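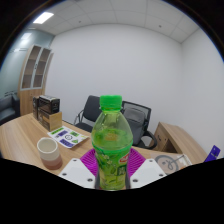
Drinks deposit scheme to start at Cakura shops in October

Shoppers in Cakura will pay a small deposit on most bottled and canned drinks from October, and get it back when they return the empties to one of 70 collection points across the district.

The district council approved the scheme at its meeting last night after a debate that ran until nearly eleven. It covers plastic bottles and metal cans holding up to 3 litres. Glass is left out for now, as are milk and yoghurt drinks, cartons and pouches.

Bottles should be brought back empty, with the cap on and the label still readable. Crushed cans will be taken if the barcode can be scanned, but shops may refuse anything badly torn or with food inside.

Fernanda Rocha, who leads on waste for the council, said the present kerbside collection misses too many of the drinks people buy and finish away from home.

"Somebody buys a cold tea at the bus station, drinks it by the river and puts it in the nearest litter bin," she told the meeting. "That bottle goes to landfill with the rest of the bin. We want it to come back to a shop."

A trial in the Antunes quarter last spring took in 1038 bottles and cans in its first week. Most were water and iced tea bottles, followed by beer cans. The council had put collection points in two grocers and the covered market, and added one at the sports ground after requests from the football club.

Martim Nogueira runs one of the grocers that took part. He said the work was manageable on weekdays but that Saturday mornings were difficult, with people queuing to return bags of empties at the same till where others were paying for their shopping.

"I ended up moving it to the side door," he said. "If I'm doing this all year I'll need a proper space for the sacks, and I'll need them picked up more than once a week. In warm weather they smell."

The council says shops will be paid a handling fee for each item they take back. Collections will be made twice a week by Nusex, the firm that already empties the district's bottle banks, with a third round added between June and September. Shops with less than one room of storage can ask to be left out, and customers will be sent to the nearest point that has space.

Not everyone at the meeting was in favour. Councillor Renato Núñez voted against, saying the deposit would fall hardest on large families and on people who find it hard to carry bags back to a shop. He asked for home pick-ups for residents over a certain age. The council agreed to look at the cost of this and report back before the scheme starts.

There were also questions about the kiosks at the beach and the station, which sell a lot of drinks in summer but have no room to store empties. They will have to charge the deposit like other sellers — but will not have to take anything back. Signs will give the address of the closest collection point.

Benvinda Cunha, who has sold drinks from a kiosk near the station for many years, said she expected arguments.

"People will pay me the deposit and then I have to tell them to walk to the market for it," she said. "Tourists won't do that. They've got a train to catch."

Deposits can be returned in cash or taken off a shopping bill. Customers will also be able to give the money to a local cause, with the first year's donations going to the school meals fund.

Drinks already on the shelves when the scheme begins can be sold without the deposit until the stock runs out. Marked bottles and cans will carry a round symbol next to the barcode, and only those can be returned for money. Unmarked ones should go in the household recycling as they do now.

A leaflet with a map of the collection points will be delivered to homes next month. Copies will be kept at the library and at the council's front desk, where staff can answer questions between 9am and 4pm. Shop owners who want to take part, or to be left out, should write to the waste office before the end of August.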